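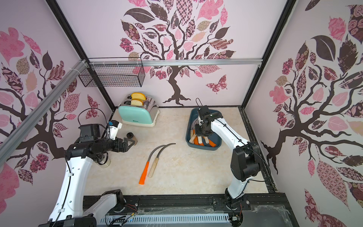
Two arms at work in a demonstration cell, with a toaster, a small lidded jar and two sickles on the floor between them.

The Case for Slower Collection

By Manouchehr Nouri
July 31, 2022

Institutions that gather demonstrations for learning systems have come to report their progress in a single number, the count of recorded episodes. It appears in quarterly summaries and in the first paragraph of grant applications. I have written that paragraph several times myself, and I now believe that the number does more harm than good when it stands alone.

The difficulty lies in what the number leaves out. An episode in which an arm picks up a jar is counted once. A second episode, with the same jar in nearly the same position, is counted again and given the same weight. A third, in which the operator hesitates, withdraws and approaches from the other side, is often removed before the count is made. The total rises, and the record of how a person deals with difficulty grows thinner.

In March the Kusberg laboratory undertook a review of its own holdings under the Plosalix program. The reviewers examined 663 episodes of tabletop handling collected over one season. Of these, 367 had been accepted for training on first inspection. The remainder had been set aside, chiefly on grounds of duration or because the operator had made a second attempt at a grasp. When the set-aside material was read again with care, a good part of it was found to contain the very situations in which the trained system was weakest. It had been asked to perform well in circumstances that its teachers had withheld from it.

I do not suggest that every poor recording should be kept. A failed cable or a frozen camera teaches nothing. A recovered mistake belongs in a different category, and the rules of acceptance at most institutions do not yet distinguish between the two.

The choice of objects deserves the same attention. There is a strong habit in this field of working with blocks, cups and soft toys, which are cheap and forgiving. A household or a farm shed holds very little of that kind. It holds tools with long blades and narrow handles, and bottles that stand close to things one would prefer not to disturb. A curved blade is a demanding object for a two-fingered gripper, as the handle must be found among other handles and the tip travels well beyond the point of grasp. If several lie together, with blades overlapping, the order in which they are taken becomes part of the task.

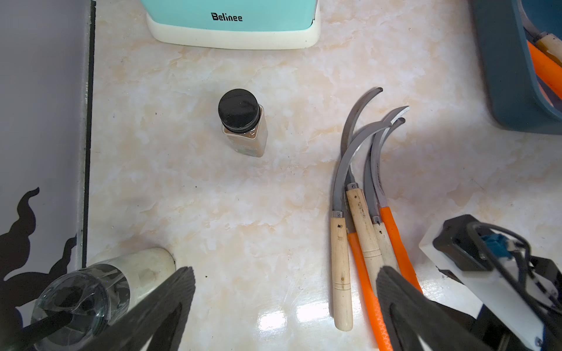

Sickles with wooden and orange handles beside a small capped bottle, seen from the wrist.

The wrist view is of particular value in such work, and it remains underused. Fixed cameras show where the arms are. The wrist camera shows what the fingers are about to meet, along with glare from the surface and neighboring objects that crowd the approach. The Boersma group has long argued that both views should be reviewed together before an episode is accepted or refused. I opposed this at first on grounds of cost. A reviewer who must watch two recordings will complete fewer in a day, and our own schedule assumed 100 reviews per person per week. I was wrong to treat that figure as fixed. We had chosen it, and we could choose another.

The surroundings also matter. Some colleagues regard patterned walls and marbled surfaces as a distraction that the system should be spared. My view is the opposite. Kitchens have wallpaper. A system trained before a plain gray backdrop learns, among other things, that the world is gray, and the cost of correcting this later is considerable.

There is finally the matter of the people who operate the arms. Their judgment is the material being collected, yet many contracts pay them by the accepted episode. Under that arrangement a careful operator is penalized for attempting a hard arrangement and rewarded for repeating an easy one. Filtano moved its operators to an hourly rate last year, and its catalog now lists 578 distinct object arrangements. Its total number of episodes fell over the same period. Those who fund such work should be prepared to regard that fall as acceptable.

I would ask three things of any institution publishing a collection of this kind. It should state how many distinct arrangements the collection contains, beside the number of episodes. It should publish its rules for refusing a recording, together with the share refused under each rule. It should also say how its operators were paid. The first two can be met with records that most laboratories already hold. The third will meet with more resistance — I have encountered some of it within my own institution — and I expect that progress on it will be slow.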